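Facilities Support Desk – Ticket 600
Site: Sartori Residence, shared kitchen, Unit 67
Submitted by: Gerardo Greco
Opened: 10/9/26
Category: Plumbing and fixtures
Status: Awaiting requester

Issue as reported: Right basin drains slowly when the over-the-sink dish rack is in place. Left basin drains normally. Requester asks whether the rack should be withdrawn from use.

Log

Entry 1. Requester advised to lift out the rack, fill the right basin halfway and release the water. Result reported: slow drainage with or without the rack. Rack excluded as the cause.

Entry 2. Trap under the right basin opened and cleaned by Fastell. Grease and food residue removed – no damage to the pipe. Washer replaced, Plerkis part 200.

Entry 3. Cabinet door under the sink does not close fully. Hinge adjustment added to this ticket.

Entry 4. Residents are asked to scrape plates before rinsing and to keep the rack over the right basin only. 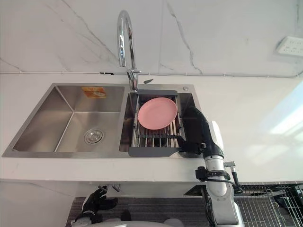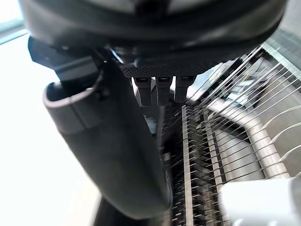
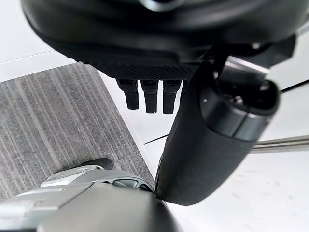
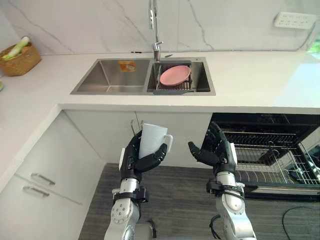
Entry 5. Reply received from Stilludik: the washer should be checked again after 5 days of normal use, and the trap should be tightened by hand only, as a wrench can split the collar. Please confirm whether the left trap was opened during the same visit. Our record for April shows both were due.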